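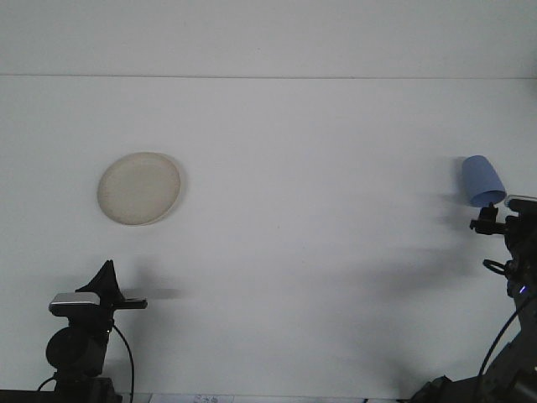 Trendmont, Nov 2, 2023

The robotics club has the arm picking up the blue cup now. It took most of the fall to get to this point, so I want to write down where we are before I forget the details.

The task is simple to say. The arm picks up the cup and puts it on the round beige dish at the other side of the table. We chose it back in June, when Thoa Tôn and I were planning the year and wanted something the new members could try in their first month. I thought it would be too easy. It was not.

Most of our trouble has been with the angle of the cup. The gripper gets hold of it near the rim and the cup ends up tipped over, with the closed end pointing up and to the left. If the arm carries it across like that, it has to straighten the cup before setting it down, and that last turn is where we lose a lot of tries. Thoa wants to change how the arm comes in. I would like to leave the pickup alone and work on the turn. We are going to do it her way first.

We drive the arm by hand and record each try, good or bad. So far we have 223 saved. The goal is 1000 before the Medell meet, and with 7 of us taking turns I think we can get there. The first 100 are pretty rough and I may throw them out. People were still learning the controls and you can tell - lots of stopping halfway and backing up.

A few notes for whoever sets up next. Leave a wide gap between the dish and the cup. Keep the cables running down toward the front edge of the table and off the work area. Wipe the table too, it picks up specks. And please write in the log when you stop early, even if it was only for a snack.

The team from Sandoval is doing the same task and has offered to swap recordings with us. I still need to write back to them. Next session we start with Thoa's new approach, and I'll post the numbers when we have them.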